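November, after lunch

Back on the washing machine in the utility corner. Same complaint as before, a musty smell on the towels and a dribble down the front on long cycles, and I've promised everyone I'll look at the door side properly before we start blaming the pump again (the pump has had quite enough attention from me this year!).

Ran a rinse with no load first, door shut, kitchen roll along the bottom edge. Dry at ten minutes, damp patch at 37. So it's slow, and it's low down. I wiped the seal out with the Velley cleaner, which smells of pear drops and lifts the grey slime beautifully, and pulled a sock label and a good pinch of grit out of the fold. Then I opened the door right out to go over the other half of the job: the thick bowl of glass, the dark grey surround, the little silver catch. 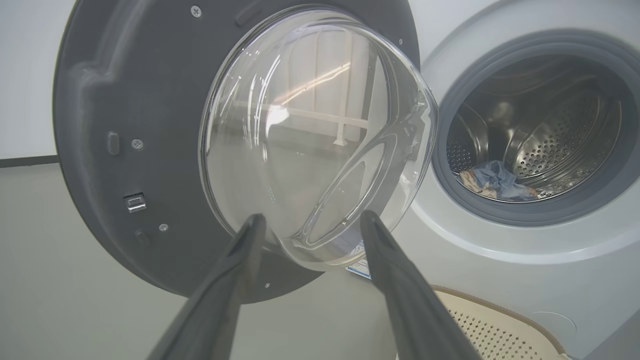

Cathal Ó Flaithearta reckons I should leave the seal alone for now and look at how the door hangs, as the one at his mother's did the same thing for a whole winter and all it wanted was the hinge nipping up. He also says to stop using so much powder. Fair, on the powder.

So, hinge. Lifted the door gently by the edge and there is some play in it, 2 mm at the catch side by my steel rule. Not sure if that's a lot! I've asked Wikström for the hinge drawing and they want the part number off the plate, which is of course on the back, against the wall. Jotted it down with a torch in my teeth: ends in 1905, the rest is on the blue card by the kettle.

Left the cross-head screws on the door surround alone. If the two halves have to come apart I'd like a second pair of hands for the glass, and a towel on the floor.

Still to do:

- nip up hinge, repeat the rinse with fresh kitchen roll
- hot maintenance wash, nothing in the drum, half a scoop of the Fustano powder
- ask Drastley what a new seal costs, last time they quoted with delivery and I'd forgotten to say we collect
- door left ajar overnight, please, everybody, I've put a note on the lid of the powder tub

Towels are on the radiator. They do still smell a bit.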